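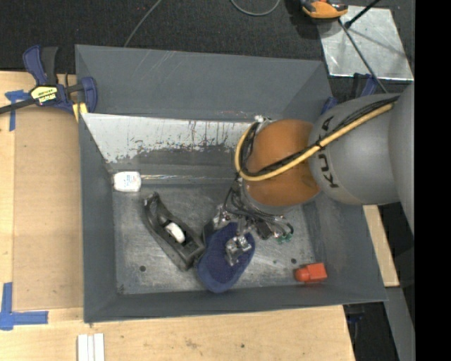 4.2 Surface wear and the condition of soft goods

The bins in the study are open metal containers with sloping sides, supplied to the returns center at Traltisden by Grokarel and painted gray at the factory. They are used to hold single soft items and small mixed loads between inspection and repacking. All 80 bins in circulation were examined in November, after they had been emptied and brushed out. No bin was washed before examination, as washing had been found in the pilot work to lift paint that was already loose and so to enlarge the areas being recorded.

Each bin was divided into five regions: the floor, the two long slopes and the two short slopes. The top edge was treated as part of the slope below it. Within each region, every separate area of wear larger than a fingernail was recorded and placed in one of three classes. Class A covers scratches and rub marks in which the color of the paint changes and the layer below is not exposed. Class B covers chipping, where paint has come away in flakes and left a ragged boundary. Class C covers bare metal. Where classes overlapped, the area was given the higher class. The survey produced 2035 areas in total, of which 504 were placed in Class C.

The distribution of these areas was uneven. Scratches on the upper slopes were mostly long, faint and diagonal, and they tended to run in one direction within a given region. Chipping was concentrated low on the slopes, close to the line where the slope meets the floor. On the floor itself paint was often absent over most of the surface, so that a single Class C area could occupy nearly the whole region. The count of areas is therefore a poor measure of how much paint has been lost, and the floor results in particular should be read together with the estimates of covered area given in Section 4.3.

Figure 6 shows a bin with this general pattern. The far slope has faint pale scratches toward the left, with a whitish worn area lower down in which the paint is chipped and marked by dark specks and vertical streaks. The floor is scuffed bare metal. Two round holes can be seen in it, one near the lower left and one toward the lower right. The dark blue item in the bin has a fuzzy, fabric-like surface of the kind discussed in the rest of this section.

Holes in the floor were recorded separately. Their edges were checked by drawing a strip of brushed cotton across each one four times, at right angles, and looking for pulled fibers under a hand lens. An edge that pulled a fiber on any pass was scored as rough. The same strip test was applied to the lower boundary of each chipped area. A fresh strip was used for each bin, and strips were kept for comparison at the end of the survey.

The chipped boundaries gave more pulled fibers than the hole edges did. Bare floor gave very few, even where it was heavily scratched. This agrees with the order in which the classes seem to develop: a boundary between paint and metal presents a small step, and the step is sharpest while the flakes are still coming away. Once the paint has gone from a wide area, an item can rest on or slide over the metal without meeting an edge. Class B areas should thus be of greater concern for soft goods than Class C areas, although Class C looks worse and was the class most often named by Rusura staff when they set a bin aside for repair.

To examine the effect on the goods, 87 items with a napped or looped surface were selected from ordinary stock. Items with a smooth woven face were left out. Each was viewed under a lamp set low to one side, placed in a bin by hand, drawn once down the slope to the floor, and viewed again. Dark colors were preferred for two reasons. Pale dust from worn paint shows clearly against navy or black, and a change in the direction of the pile can be seen without magnification. Pile disturbance that disappeared after one light brushing was not counted as damage.

Paint dust was the most common finding. It was present mainly on the side of the item that had touched the lower slope, and in most cases it came off with a dry brush. Pulled loops were less frequent and were limited to items with an open looped face. Seams and bound edges were affected less than the main surface, presumably because they are tighter, but the sample held too few bound items for this to be tested properly.

Repainting was tried on a small set of bins with a two-part coating from Dobos. The chipped boundaries were sanded to a taper before the coating was applied. Bins that were coated without sanding kept a raised line that could be felt with a finger — the step had been covered and its height was unchanged. Sanding alone, with no new paint, removed most of the fiber pull on the strip test. It left more bare metal exposed, and the coated and uncoated bins were for that reason kept apart in the analysis that follows.

Lining the floor with felt was considered and set aside. A liner hides the holes, collects grit at its edges and has to be taken out for cleaning, and it offers no protection on the lower slope where the chipping was found.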